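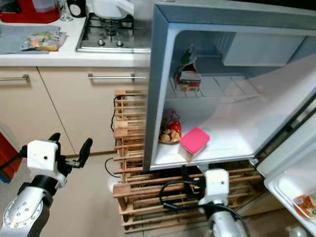 A small refrigerator with a drink carton on the rack and a bag of baked snacks below.

Umden opens refrigerator exchange for small apartments

Residents of Umden can bring in an old small refrigerator from March and get money back when they buy a new one. The town council approved the plan in its last meeting, and it will continue until the budget is used.

The program is meant for households which live in one or two rooms, and also for students in the Mekach district. Many of them use compact refrigerators that are older than the apartment lease itself. According to the town energy office, these machines often take more electricity than a new family-size model, mostly when the door seal is worn or when thick ice has grown in the freezer part.

The council has put aside money for 1,000 exchanges in the first round. If the interest is high, a second round of the same size will follow after the summer, so that 2,000 households can take part in total. Each address may apply one time only.

To apply, a resident must show a proof of address and the old refrigerator must still be complete, with its door and its compressor. It does not need to work. The old machines go to the recycling yard of Dastano, a company at the edge of the town, where the cooling gas is removed before the metal is cut. Dastano has taken the town's washing machines and ovens for 3 years already, and the contract was made longer for this purpose.

The new refrigerator can be bought in any shop inside the town border. Rahman, the appliance store near the bus station, told this newspaper that it has ordered more small models than usual, but it expects that some buyers will have to wait up to 2 weeks for delivery. The store will carry the old machine down the stairs without extra cost if the new one is bought there.

Not everyone is satisfied with the plan. The tenants' association of Mekach asks why furnished apartments are not included. In such apartments the refrigerator belongs to the landlord, and the tenant pays the electricity bill but cannot decide about the exchange. The council answered that landlords may apply themselves – one refrigerator for each address – but the association doubts that many will do it.

The energy office also gives advice for people who want to keep the refrigerator they have. The freezer part should be defrosted when the ice is as thick as a finger. The back side needs free space to the wall, and warm food should cool down on the table first.

Application forms are available at the town hall desk and in the Mekach library. The desk is open until 4 p.m., and the library accepts forms also in the evening.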